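Barnari revises service routine for Yip hand-held grippers

June 16, 2021

Barnari has issued a revised service routine for the Yip two-finger gripper, the hand-held tool used at its Korkside site to record cloth handling for the Gurklow folding cell. The routine took effect with this notice and replaces the one issued last August.

The main change concerns the linkage. Pivot pins are now inspected every 261 operating hours, with the tool powered down and both finger pads removed. Play is measured at the pad mount with the jaws half open. A tool that exceeds the limit is withdrawn and its pins are replaced as a set. Previously, single pins could be swapped, and service records showed that the remaining old pins often failed the next inspection.

Finger pads are handled separately. The site logged 1,427 pad changes over the period reviewed, and 491 of those were made ahead of schedule after the gripping surface had glazed. Pads are now changed in pairs and wiped with a lint-free cloth before each session on quilted or padded fabric. The blue pads remain the standard fitting.
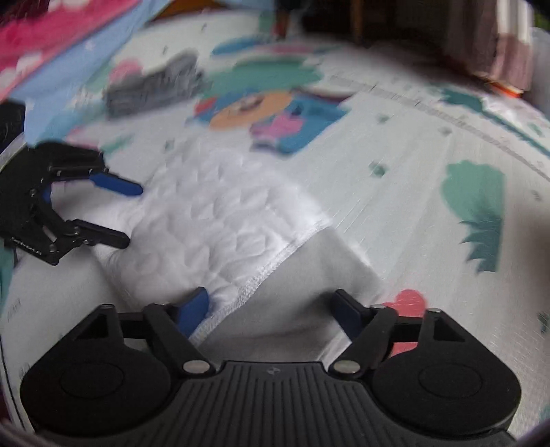 How is a gripper returned to use after its pads are changed?

The operator closes the jaws fully, sets the zero point, then opens and closes them ten times while the width reading is checked. If the closed reading drifts from zero, the pad screws are loosened, the pads reseated and the check repeated.

Tools used as a left and right pair must be zeroed in the same session. The serial numbers are entered together in the log, and a replacement tool may not join a pair until both have passed.

The Gurklow cell itself stays on its existing schedule, with a gearbox inspection due at 1,395 hours. Its finger pads use the same part number as the hand-held units and are drawn from the same stock at Korkside.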